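Chapter 8
What a Standard Can and Cannot Promise

Most safety standards for robots were written with a fence in mind. The machine worked on one side, the people stood on the other, and the rules dealt mainly with the gate. Take the fence away and put the arm at a counter, next to a cooktop and a sink, and much of that text stops helping. Vendors will tell you their product "meets the standard" anyway. You should ask which one, which clause, and who checked.

Consider the Canow guide to household manipulation, which we will use throughout this chapter. It runs to 215 pages. Only 4 of them deal with heat, and those assume that the robot knows whether a burner is on. The authors never say how it would know.

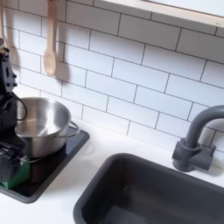

The guide does better on contact force. It sets limits, names a test method, and requires that the test be repeated after any change to the gripper. Even so, a limit measured against a flat plate in a lab says little about a hand reaching across a counter for a spoon. Chevalier, a small test house, ran the method on 21 setups and passed them all - a result that should make you wonder about the method before you admire the setups.

None of this means that rules are useless. The Plisalent checklist, covered in Section 8.2, is short and dull, and it catches real mistakes. Section 8.3 turns to the Pultidine case, in which a fully certified kitchen cell had no written plan for a dropped pot.

Before you read on, pick any robot product page and copy out every safety claim on it. Mark the ones that could be proved false by a test. Keep the list - you will need it for the exercises in Section 8.4.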